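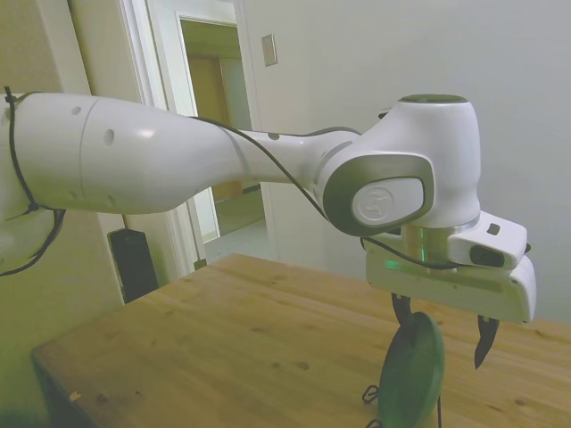

Erar Thongsuk

Nov 8, 2024

Home | Papers | Reviews | Contact
Print | E-mail

4.2 Living with the Tilent kit

I'll admit I had fun with this part! The Tilent kit was the only one of the 2 on review that I could set up alone (the Anico needed a second pair of hands, see Section 3), and by the end of February I'd logged 1,434 grasp attempts on it.

Figure 4. The Tilent arm over the work table, fingers apart above the green disc.

What I liked most was the light ring at the gripper. It shows green in Figure 4, and I could check it from across the room without going back to the screen – a small thing, but I missed it badly on the Anico. Cabling is where I'd knock off points. The lines run along the outside of the arm, and I spent far too long fussing with slack before each session.

Thin, flat objects were the hard ones. Of all the attempts, 111 ended in a miss, and most of those were discs or lids (cups and blocks hardly ever gave me trouble). Slowing the approach helped a bit. At $3,000 a year the support plan is steep for a small lab, though they did answer every e-mail I sent. I turn to the software in Section 4.3.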